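3.2 Rules for the work at the bins

The picking station at Simetti was used by several persons during the study, and in the first weeks each of them had own habits. Results from two operators could not be compared, even when the program was the same. For this reason we wrote a short set of rules, and from July all trials were done under them. Ekua Atinga kept the written version and approved every change.

The first rule concerns the bins. A bin must not move against the robot base, so it has to be clamped before the arm is enabled. The operator pulls the rim by hand and writes the result in the log. If a bin was shifted, even by a small distance, the calibration is repeated. Figure 4 shows the arm above the front bin, with three long blocks on the metal floor and clamps at the rear bin.

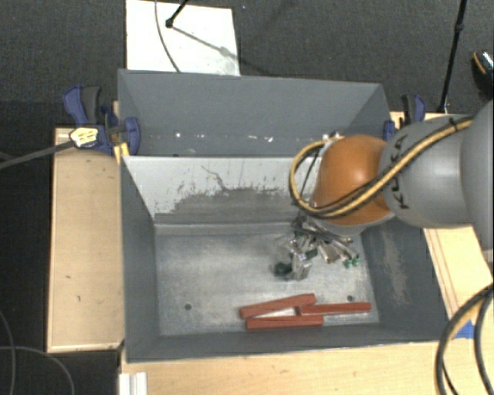
Figure 4. KUKA arm with gripper over the front bin.

The second rule concerns the start position of the parts. Parts may touch each other, and they may lie close to a wall, but the operator is not allowed to correct them after the arm is enabled. In the earlier trials such corrections were frequent and they were almost never written down. We excluded 13 trials from the analysis because of this.

The third rule is on cables. Every cable bundle on the arm must be tied so that it can follow the full rotation of the wrist. The ties are inspected after each 15 trials, with the drives switched off. A damaged tie is replaced before the next trial, also when the bundle still seems to hold.

Finally, no person may reach into a bin while the drives are on. The Fesach group, which tested the same rules at its own station, proposed to allow this at reduced speed. We did not accept the proposal, and the difference between the two stations is discussed in Section 4.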